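How Does a Robot Decide What to Do Next?

A robot arm follows instructions called software. At Zasuvia, young visitors learn that one part of the software finds objects and another part plans each move. Engineers test the plan in a computer-made kitchen first – up to 1000 times.

Two views past the gripper's fingers, then the whole kitchen:

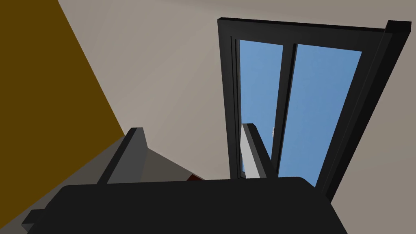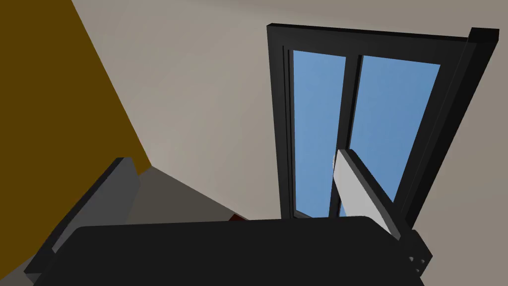
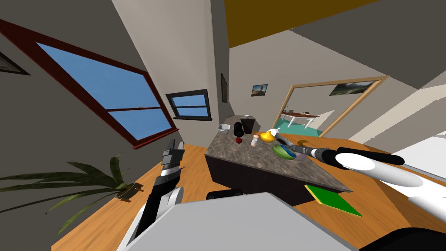
If a plan fails, engineer Elvira Arango changes one rule and runs the test again. Ask an adult to help you write a plan with four steps.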